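Fingers on hand-held gripper chipping along the bottom edge — file them, swap them or leave alone?

Posted by Ecaterina Văduva in Grippers and end tools
3,893 views

Hello all. I look after the hand-held gripper in our workshop at Plovton, which mostly means I'm the one who gets shouted for when it stops closing properly. We use it for picking small parts out of trays and putting them back, over and over, and the recordings then go off to the people who set up the arm in the cell next door.

It has the plain black block fingers, the ones with the bevelled edges. I've had this set since July and they've been fine, but last week I noticed the bottom edges have gone ragged on both of them. The right one looks worse to me, it has proper little notches in it. We do a lot of work straight off the floor tiles, so I suppose they get knocked every time someone comes down a bit too keen.

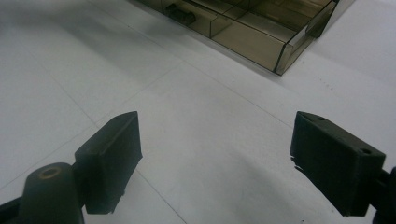
Photo: Ecaterina Văduva / own upload

It still opens and shuts, and it holds the bigger bits without any trouble. What bothers me is the thin stuff. Washers and the like slip out at the bottom about where the chips are, and then I have to go crawling after them. Should I file the edges flat and carry on, or is that asking for trouble? And while I'm at it, is there anything I ought to be doing to the round pivot bit behind the left finger, the one with the brassy ring? I've never touched it and I'd rather not start squirting oil about if that's wrong.

Thanks in advance!

Cyrill Grabner

Just bin them and fit new ones. Mine went the same way. Takes ten minutes if the screws aren't seized.

Hannelore Gerlach

Hi Ecaterina, I'd hold off with the file for a moment. If you take material off the bottom of one finger and not quite the same off the other, the tips no longer meet at the same height, and then your washers will slip even more than they do now (ask me how I know). Close the gripper slowly on a strip of paper, right down at the tips, and give it a tug. Do that at the front corner and again at the back. If the paper holds in both places, the inner faces are still good and the chips are mostly ugly. If it slides out at one end, you want new fingers.

When you do change them, do both sides together, even if the left looks decent. I marked mine left and right with a paint pen on the back before taking them off, as the holes on top aren't laid out the same on the two in your photo and it's easy to get in a muddle. Get the screws started by hand, close the gripper so the faces sit flat against each other, and only then nip them up. After that you need to redo the zero for the opening width, or your recordings from before and after won't agree. I forgot that once and we threw away 2 mornings of work.

As for the brassy ring, it looks like a bushing to me but I can't swear to it from one picture. Mine is a dry one and gets a wipe with a clean cloth and nothing else. Oil picks up dust, and if you're working at floor level there's plenty of that. Have a look at the sheet that came with yours before putting anything on it. If you can rock the finger side to side with your thumb, that's the point where I'd start to worry about it.

Aurelio Orozco

Agree with Hannelore on the paper test. I'll just add that you could put a thin rubber mat down under the tray. We did that at Ernoson and a set of fingers now lasts us seven months, where before we were changing them after four. It does alter how the floor looks in the recordings, so check with your arm people first — ours grumbled for a bit and then got used to it.

If you're only cleaning up a sharp burr, a couple of light strokes with fine wet-and-dry paper won't hurt. Keep well off the inner faces though.

Ecaterina Văduva

Tried the paper this afternoon. Left it holding nicely at the back corner, but at the front it slid straight out, so new fingers it is. I've ordered two pairs so there's a spare in the drawer. Will ask next door about the mat. Thank you both, and Cyrill too, although my screws are most definitely seized!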